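How to take care of a glossy brown table top

Published by Wiesława Wieczorek, September 14, 2020
Category: Furniture, easy level

I have been repairing and polishing furniture in my small workshop for nine years, and the question I get most is what to do with a shiny table that is not so shiny anymore. Many people think they must sand everything and varnish again. In most homes this is too much work. Usually it is enough to clean well, polish a little and change some habits.

What you will need

3 soft cotton cloths (old T-shirts are good)
A bowl of warm water
A few drops of dish soap
Polish for glossy surfaces. I use Lakier, but another one without silicone is also fine.
A small flashlight, or the lamp over the table

Step 1. Look at the table in the light

Turn on the ceiling lamp and walk slowly to all sides of the table. From one side you can see nothing, and from the other side you see every line. Do not clean yet. If you like, put a little piece of paper tape next to the places which need more attention. 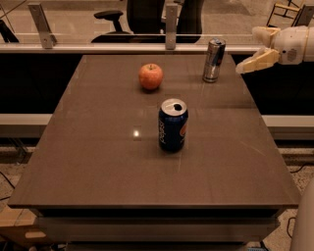

A glossy finish works like a weak mirror, and you can use this for checking. Put a few ordinary things on the top and look at what the surface does under them. A can is very good for this, because its sides are straight and you know how the reflection should look. Under the Pepsi can the reflection is faint, and to the left of the can there is a bright rectangle from the lamp overhead. Look at the border of such a rectangle on your own table. If the border is sharp, the finish is in good condition there. If it is soft like fog, there may be old grease or wax, and cleaning will help. Move the things to another place and look again, until you have checked the whole top.

Step 2. Wash

Take everything off. Wet the first cloth, squeeze it very strongly and wipe in the direction of the long side. The cloth should be damp only. If water stands on the table, it goes into the seams, and after some time the edges can swell. This is important for every top made of joined panels.

For sticky rings from drinks, put the damp cloth on the ring and wait a little. Then wipe. Please do not scratch the ring with a knife or with the green side of the sponge. My colleague Cyprian Górecki did it once on a customer's table and we needed two days to repair it.

Dry immediately with the second cloth.

Step 3. Decide which scratches are real

Pass your fingernail gently across the line. If the nail does not stop, the scratch is only in the upper layer and polish will make it weaker. If the nail stops, polish will not remove it. For deep scratches I recommend a wax stick in the color of the table, but I will write about it separately.

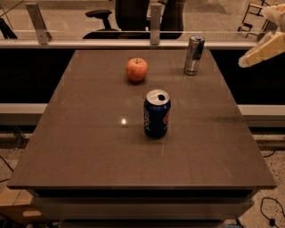

Thin light scratches and a few scuff marks on a brown top, more of them toward the lower right.

Step 4. Polish

Put a small amount of polish on the third cloth, never directly on the table. Work in small circles on a part as big as a dinner plate, then go to the next part. Do not press hard. When you finish the whole top, leave it for the time which is written on the bottle and wipe with a clean side of the cloth.

Try first in a corner where it is not visible. Some factory finishes become matte from polish and it is difficult to bring the gloss back.

Step 5. Keep it like this

Use coasters for cold cans and glasses. Lift things, do not push them. Fruit is better in a bowl, and the bowl should have felt under it. Once a week wipe the dust with a dry cloth, and repeat the polish every June or when you see that the reflections become foggy.

Comments

Ravindra Sachdeva: Can I use this on a dark table with white heat marks?

Wiesława: Cleaning yes, but polish will not take out heat marks. They are deeper in the finish.

Adelino Antunes: My bottle says to wait 200 seconds. Is it enough?

Wiesława: Yes, follow the bottle. If it is cold in the room I wait a bit longer.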